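Notes from the open day visit, Skarnier lab, 20th January

Hand in with your lab sheet. Messy, typed these up on the bus.

Stop 1, two-arm bench. Both arms bolted to the same table edge, shared bin of cloths in the middle. Task is called Flellow on the schedule. Point for us: soft stuff has no fixed shape, so no fixed grasp.
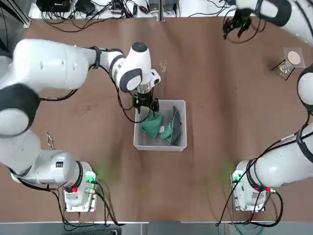
One student asked why not just use suction. Reply was that cloth leaks air, fingers are simpler to tune.

Stop 2. Bench work, small lab items. Watch clearence between the arms, this is the Sterkitz planner we read about in December. 322 lines of config, all on the handout.
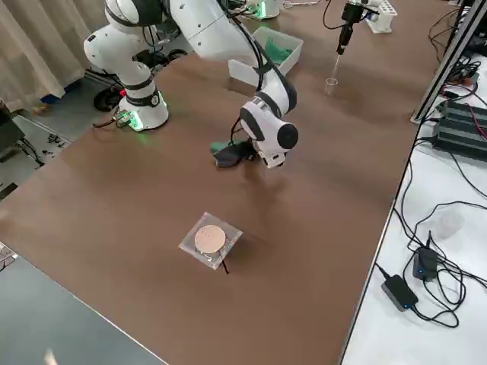

Sounds slow to me, another visitor said, a person would be done by now. Guide agreed, speed is capped on open days.

Stop 3, back to bins. Compare gripper hieght over the table, left vs right. Sketch both in your notes, joint angles not needed. Read Gashaw handout p. 32 before next lab.
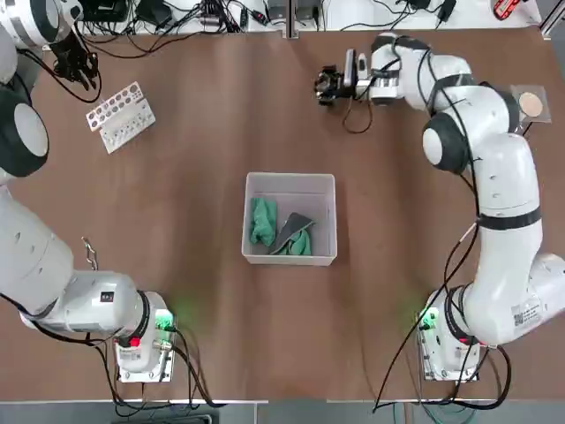 Fig. 3. Two arms, bin with green cloth and a gray pad.

Questions due at start of class, teh short form is fine.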